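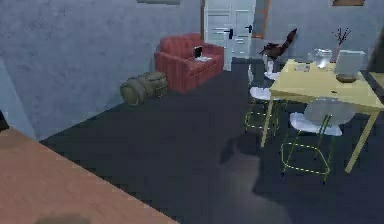 Sim view, controller test, Umesthorpe room. Red sofa, duffel bag on the floor, dining table on the right.

1/ Spent most of September comparing two arm controllers in simulation and I finally have enough runs to talk about it. Long thread, sorry, I'm having far too good a time.

2/ The contenders: Stilitz, which plans the whole path before it moves, and Viten, which makes it up as it goes and corrects on the fly. Same arm model, same gripper, same simulated camera for both. I kept changing the camera in the early runs and had to throw those out. Learn from me.

3/ The room is one of the Umesthorpe set. I love this one for the colours alone. Pale walls, dark carpet, and then a bright red buttoned sofa and a light yellow dining table with white chairs. You'd think strong colours would make life easy for the camera side of things. Mostly yes!

4/ Where it gets hard is the sofa seat. There's a small black thing standing upright (tablet or phone, your pick) and a flat white thing lying in front of it. To get at the black one you have to come in over the white one without sweeping it off the cushion. Great little test.

5/ I ran 30 tries with Stilitz and 30 with Viten on that one pick. Stilitz got 21. Viten got 26, and its misses were gentler – it tended to stop short, where Stilitz would commit and shove the lot into the backrest.

6/ Then the dining table, reaching for the round brown bowl with the tall white thing right behind it. Totally different story. Stilitz was lovely here, smooth as you like, one clean arc. Viten dithered. You could watch it change its mind over the tabletop.

7/ My guess is that Viten's corrections help when the target is cramped and the camera is close, and get in the way on a long reach. Only a guess so far. If you've seen the opposite, please tell me, I'd love to compare notes.

8/ Shadows! Look at the big soft one on the carpet, running down from the dining table. My depth estimate did not care for it one bit. I've got 611 saved views to go back through now, and softening the light is next on the list.

9/ Haven't touched the duffel bag yet. It's lying on its side with the straps showing and I really want to try a strap grasp with the narrow fingers. Soft stuff in sim is a headache but I'm keen.

10/ Someone asked about speed. Left the full batch going overnight and it took 11 hours on my old desktop, fan howling the whole way. The Bragança build of the simulator is meant to be quicker, so I'll rerun the sofa pick on that and post both sets of numbers in this thread.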